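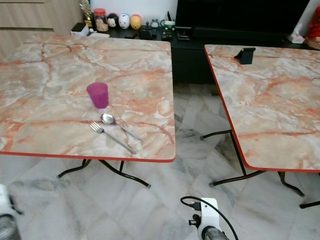

Tue 31 January, Gratska notebook, table-setting task

Present: Aqeel, Thu, me (Mareike). Rüdiger L. joined for the second half.

Goal for this session was to get the cup, fork and spoon moved from the left table to the right one, cup first. We kept the task order from the Steinbach round so the scores can be compared later.

Setup notes:

- Tables left with the gap between them. Thu wants the arms to learn the crossing, so no pushing them together.
- Fork and spoon start side by side, handles toward the robot. Cup behind them.
- Phone stand stays on the right table. It is part of the layout now, so please don't tidy it away.
- Arm speed limit set to 400 in the Fliser config. Aqeel had it higher at home and the wrist overshot.

The cup is fine. Both arms can reach it and the grip holds at the lowest force setting. The spoon is worse. The fingers close on the handle but the approach angle is too flat, so one tip touches the tabletop first and the controller reads that as a grasp. I raised the approach height and the false grasps stopped, but then it missed the fork on 2 tries in a row. I put the old height back for the fork only. Ugly, but it runs.

Log 1397 is the one to look at. The left arm waits for the right arm to clear and the right arm waits for the left – both sit there until the timeout. Aqeel thinks the handover flag is never reset after an aborted grasp. I think so too, but haven't found the line.

We also went over the home position again, with both arms lowered in front of the tables. Rüdiger asked for more distance between them before anyone changes the wrist angles.
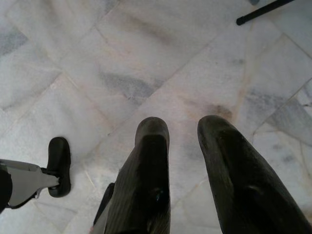 Can we still enter the Puleo class if only one arm does the picking? The rules allow it, but the second arm has to be powered and counts toward the weight.

To do before next time:

- Aqeel: handover flag, then rerun 1397
- Thu: 7 clean cup runs, same start position each time
- Me: separate approach heights for fork and spoon, in the config and out of the code
- Rüdiger L.: ask Schwerdtfeger if the September form needs a new drawing of the gripper mount

Config saved under today's name. The old one is still there.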